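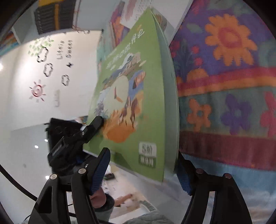

Green book, Chinese title, painted clock face on the front.

Thread on how time zones get stored in scheduling software, and why a meeting moves by an hour when no one has touched it. Posted in parts. 1/9

An offset and a zone are different things. "-05:00" is an offset. "America/New_York" is a zone, meaning a set of rules that gives you an offset for any date you ask about. Plenty of software saves the first and throws away the second. 2/9

For past events that does no harm. The log entry happened, the offset was what it was, UTC is fine. For future events you are saving a guess. A 9 a.m. call booked in June for December, saved as UTC with the June offset, comes up as 8 a.m. in New York. 3/9

I checked an export from Vasteo last week. 2,398 calendar rows, of which 418 were future events with an offset and no zone. All of those came in through the old import tool. Rows made in the app itself were fine – local time, zone name, computed UTC in a third column. 4/9

That layout is the one I would copy. Local time and zone name are the record. The UTC column is a cache for sorting and reminders. When the zone rules change, recompute the cache and leave the record alone. 5/9

Zone rules do change. Governments drop daylight saving, bring it back, or shift the start date, at times with a few weeks' notice. The tz database puts out several releases in a typical year. If your server image is pinned to an old one, your December times may be wrong already. 6/9

Brondeck handles updates well. It reads the tz version at startup, compares it with the one stamped on the cache, and rebuilds if they differ. Mikside ships its own copy inside the mobile app, so phone and server can disagree until the user updates. I have filed that with them twice. 7/9

Two edge cases to test. The skipped hour in spring: 2:30 a.m. does not exist in New York that day, so pick a rule and write it down. The repeated hour in fall: 1:30 a.m. happens twice, and you need a flag to say which. Most libraries choose for you without a warning. 8/9

Repair for bad rows, if you have them: join to the user's profile zone, work out local time from the saved offset, write both back, recompute UTC. Users who moved since booking need a manual check. I had 3 of those. Script is in the Vasteo forum under "offset-only rows", tested on Postgres only. 9/9

Adding one more for the replies asking about all-day events: store a plain date, with no time and no zone. Midnight UTC is the previous evening in Chicago, and that is how birthdays end up on the wrong day.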